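Kerkstead Traffic Operations Workshop
Notebook, incident detection bench
Nov 21, 2023
Entry by M. Kinyua, read over by J. Nyamweya

Purpose of today's work: to establish why the queue warning signs on the Mollel bypass came on late during the lane closure logged as incident 311. A truck had shed part of its load near the river bridge and the right lane was shut. The control room put up the closure message by hand. The automatic queue warning should already have been showing by then and was not.

Data. The loop detector record for the northbound side was pulled in full, 2,500 rows, and loaded on the bench unit. Ms. Rashidi had marked the rows belonging to the closure in her own copy. Her marks and the bench clock did not agree at first. The bench unit was still on summer time. Corrected, and a note taped to the case.

First run, settings as on the road. The warning was raised late, as it had been on the day. Detector 116, the last one before the bridge, showed traffic slowing well ahead of the others, but the software discarded its readings. The station has been flagged "suspect" in the settings file since March, when the loop was recut after resurfacing. The flag should have been lifted once the loop was tested. Ms. Swai found the test sheet in the binder, signed and in order. The flag was simply never changed.

Second run, flag lifted, nothing else altered. The warning came up almost 2 minutes sooner. That would have put the signs on before the queue reached the curve at the Drillinon exit, where drivers have a poor view of stopped traffic.

Third run, flag lifted and the smoothing window shortened. Sooner again, but the warning then switched off and on several times while the queue was clearing. Mr. Odukoya is of the opinion that drivers stop believing a sign that behaves in this way, and I agree. The smoothing window is to stay as it is.

Open points:
The Zellby message controller logs the time a message is requested and not the time it is shown. We cannot say from the log how long the signs themselves took. Ms. Swai to ask the supplier whether the second time is kept anywhere.
Other stations may carry old flags. Ms. Rashidi to compare the settings file with the binder, starting at the south end.
The change to detector 116 requires a signed request before it goes on the live system. Form drafted, not yet sent.
The ramp camera at Drillinon was turned toward the service road during the closure and is of no use for checking queue length. Its resting position should be agreed with the control room.
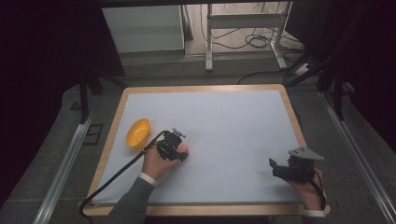
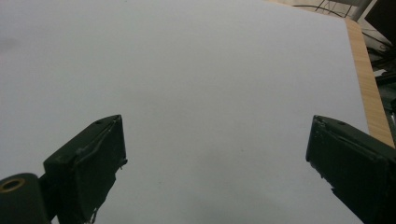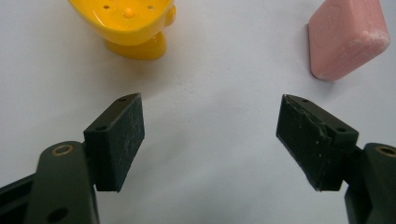
Vol. 2, p. 116

Continued after the afternoon call with the control room. The duty supervisor confirmed that the closure message was set by hand as soon as the first patrol reported in, and that the operator did not override the queue warning. The operator's log and our record agree on the order of events. I have copied the relevant lines into the incident folder.

Bench unit left with the second-run settings loaded. Please do not reload the road settings until Mr. Odukoya has seen the plots. Next on the bench is the southbound record for the same period, to check for a false warning with the same settings.

M.K.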